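Chore notebook, Giritdale bench, June, Friday, 4:40 pm

Back on the kitchen list. Kushnir wants a yes or no on whether the arm can be trusted with breakfast by fall. My answer so far is a noise.

Fridge door first. We have 156 logged tries on the Poven controller and it opened the door in 115 of them, which sounds fine until you picture living with the other 41. Most misses are the grip slipping out of the recess before the seal lets go. A person hooks the fingertips in, braces with the other hand and thinks about lunch.

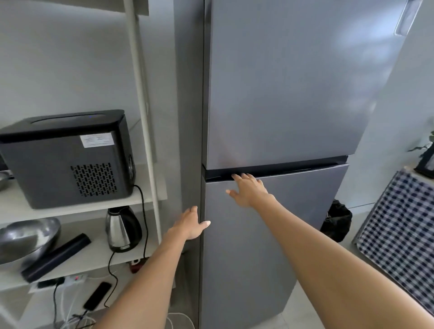

Can a machine open a fridge reliably yet?
Most days, if the door is one it has met before. Swap in a different handle and it goes back to school.

Poven's gasket model runs to 4,000 lines and still gets surprised by rubber. Lowered the pull speed, raised the force limit, no verdict. Rerun both settings separately, since I changed them together like an amateur.

Milk next. Pouring from a jug into a small pitcher is five steps on our sheet, and the cap alone eats two of them. Setting the cap down somewhere sensible is not on the sheet at all. Fultumden's planner once left it inside the pitcher and reported success. 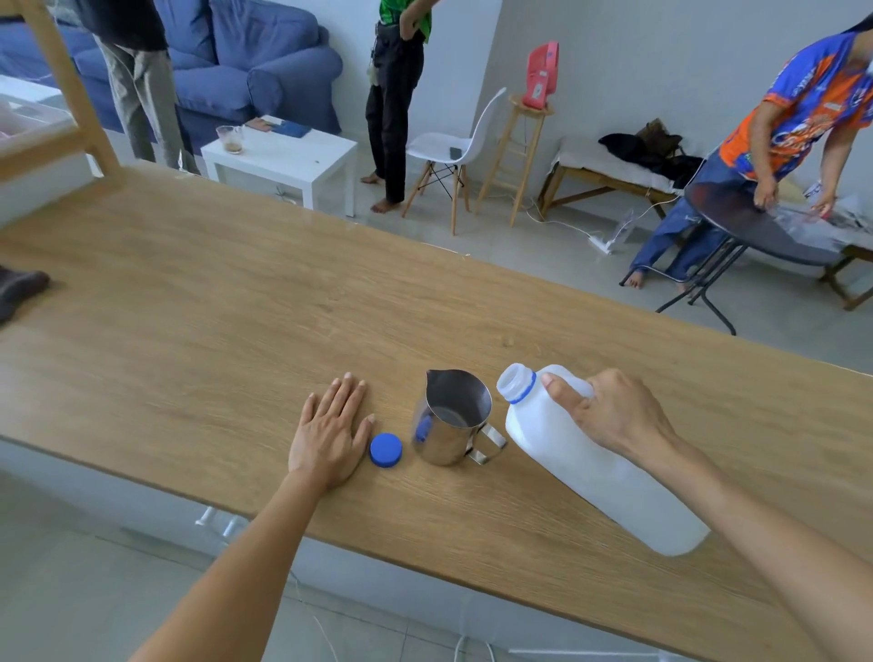 Jug on its side, blue cap off, frothing pitcher on the counter.

To do: add "put cap down" to the sheet. Ask Fultumden what their planner thinks success means. Order more milk.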